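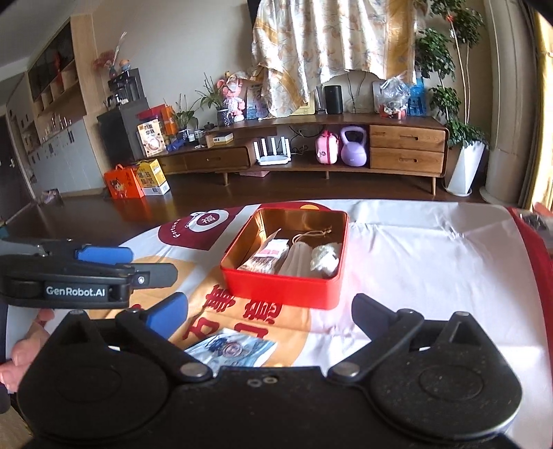

Figure 2. View from one hand-held gripper during collection in a home. The second gripper is at upper left; an open tin box stands on the table.

Print this page
E-mail this page

3.2 Collection of demonstrations

Examples were gathered in lived-in homes, with household goods left in their usual places. Each operator worked with a pair of hand-held grippers, and each gripper carried its own camera. The finger arms stay in view (Fig. 2), so jaw opening can be estimated from the images alone. The Mokden set holds 2000 episodes, of which 356 were kept back for testing. No episode ran longer than 60 seconds.

Operators were given a goal in one sentence and chose their own order of grasps. Episodes in which an item fell to the floor were retained and marked as failures. Labels were checked by a second reader, and disputed cases were settled by R. Hegde. Patterned cloths and printed packets were not removed, as early models trained on plain surfaces lost accuracy when tested in the Closard homes.

Print | E-mail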